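Home | Features | Interviews | Back issues | Contact

Can it fold a towel yet?
December 2021
By the features desk

The engineer who runs the cloth handling work at Halcombe spent six years on palletising cells before moving to household tasks. She asked for her name to be left out, as her contract allows her to talk about methods but not on behalf of the company. We met in Grenthorpe, in an office above the workshop, and spoke for most of an afternoon.

I began with the plain question: can a machine do the housework?

"Parts of it, on a good day, with the room set up for it," she said. "If you ask whether it can pick up a mug that is standing upright on a clear shelf, yes. If you ask whether it can empty a dishwasher that somebody else has loaded, mostly no. The distance between those two jobs is larger than people expect."

Her group divides chores by what happens to the object when it is touched. Rigid things keep their shape, so a grasp planned from a picture is usually still valid when the fingers arrive. Cloth changes shape as soon as it is moved, and the part that matters, normally a corner, may be underneath something else.

"A shirt on the floor has no pose in the usual sense," she said. "You can't write down six numbers and say that is where it is. You need a description of the whole surface, and half of the surface is hidden."

The current system is called Carrier. It uses two arms and takes its behaviour from recorded human demonstrations. The October trial gave it 200 towels, one at a time, dropped on a table from a fixed height. I asked for the result.

"It finished 25 to the standard we'd set, which was edges aligned to within 5 millimetres. If you relax the standard to something a hotel would still reject but you might put in your own cupboard, it's a good deal better. I prefer to quote the strict one."

The failures were not evenly spread. Most came at the first stage, when the towel has to be opened out. The arms would take hold of a fold in the belief that it was an edge, lift it, and produce a new heap no easier than the last. The folding, once a towel lay flat, gave little trouble.

"Flat cloth is nearly a solved problem," she said. "Getting to flat cloth is the job."

Where the demonstrations come from

Recording is done by hand, with the sensing hardware held by a person. The robot arms are left out of it altogether. She gave two reasons. An arm under remote control is slow, and the operator's habits adapt to the arm's limits, so the recording ends up showing a person coping with a poor tool. The second reason is cost. One arm occupies a cell, a safety scanner and a trained operator, while a hand-held rig needs a chair and somewhere to put the work down.

Position is recovered from printed markers whose size is known in advance. "It's old technology and it works," she said. "The square has to stay visible and reasonably sharp. When it isn't, we lose the track and that stretch is thrown away."

The archive holds 462 usable towel recordings. She considers this a small number. Each is checked by a second person for dropped frames, loss of tracking and a correct final state. Slow or clumsy attempts are kept if they end properly, on the grounds that a policy trained only on tidy work has never seen how to get out of a mess.

"We learned that one late. The early set was very neat. The robot would make one small error and then behave as though it had never met a towel before."

I asked whether the gloves and equipment change how people handle cloth. She said they do. Fingertip feeling is reduced, and people look at the fabric more than they would at home. She regards this as acceptable, given that the robot has very little sense of touch either.

The type of towel matters too. Stripes near the ends help the vision system tell an end from a side, and a plain towel removes that help. Performance on plain white cloth is the poorest of any they have tried.

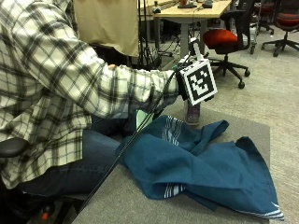 On the shop floor

Halcombe's paying customers are mainly industrial, and here her answers became shorter and more certain. Moving closed cartons works. Moving bags of loose material works with the right gripper. Loading limp items into a machine, such as linen into an ironer, is still largely done by people, although the equipment on either side of them has been automatic for years.

A joint project with Furiletti, a laundry equipment firm, is looking at that gap. The aim is limited: take one item from a heap, find two corners, and present them to a clamp. No folding is required, as the existing machine does that.

"That is a sensible job for this technology," she said. "The item is always from a known range, the lighting is ours, and if it fails it can drop the thing and try again. In a kitchen the dropped thing might be a plate."

Speed remains against it. A practised worker feeds a clamp in a few seconds. Carrier takes far longer, and a good part of that time is spent deciding where to grip. She expects better hardware to help with the computing but not with the wrong guesses, which need more recordings and probably a better way of representing cloth.

I asked what she would accept as evidence that a household machine was ready.

"A week in a house it hasn't seen, with nobody from the company present. Not a film of its best attempt. I'd want the full log, including how often someone had to walk over and put it right, because that is the figure which decides whether it saves any work."

And would she have one at home?

"For carrying a basket up the stairs, if it could do stairs. For the folding, no. I can do a towel in four seconds and I don't have to charge myself first."

The next Carrier trial will use the same drop height and the same tolerance, with fitted sheets left out. She was firm about the fitted sheets.

Recent features
Grippers for bagged goods: what to ask the supplier
Why the dishwasher is harder than the dishes
Floor cleaning machines in small warehouses
Reading a robot trial report
Linen feeding at Furiletti: a site visit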